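Wedetti Opens Collection of Chess-Handling Examples for Its Homel Learning System

Jul 6, 2024 – Wedetti, a developer of teaching tools for small robots, today announced that it has begun gathering recorded examples of chess-piece handling for Homel, its learning system for low-cost robot arms. The finished set will hold 1000 examples and will be offered to schools and independent labs under a free license.

Each example pairs camera images with the positions of the arm's joints while a person guides it through a single move. Operators receive a written instruction naming a start square and an end square, carry out the move, and mark the attempt as complete or failed. Failed attempts are kept and labeled.

"Chess gives us a clear way to say what we want the arm to do," said Fatemeh Tehrani, director of research at Wedetti. "A square has a name, and a person checking the recording later can agree or disagree with the operator without a long discussion."

The work is being carried out with Prundden, which is responsible for reviewing the recordings before they are added to the set. Reviewers look for missing images, wrong labels and instructions that do not match the move performed.

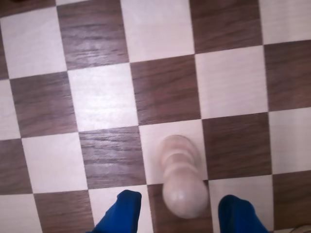 Chess work for the Homel example set.

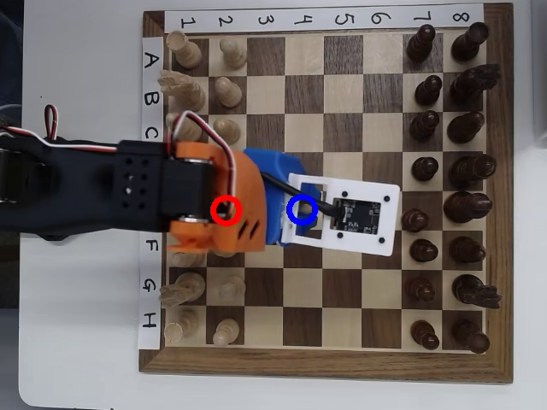
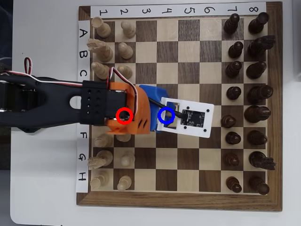
Why does a learning system need examples made by people when the rules of chess are already known?

The rules say which moves are allowed, but they do not say how to reach for a piece, how firmly to hold it or how to set it down between its neighbors. Homel learns those motions from recordings of people guiding the arm.

Seventeen operators have been trained for the project. Each completes two practice sessions before any recording is accepted, and sessions are kept short to limit fatigue – a point raised by operators during the January trial.

"We asked for consistent labels first and speed second," said Mehrangiz Nazari, who leads data review at Prundden. "The operators have been patient with our corrections, and the recordings are better for it."

The set will be released in three parts, each with its own notes on labeling and known errors. Schools and labs wishing to receive the first part may register with the Wedetti education office.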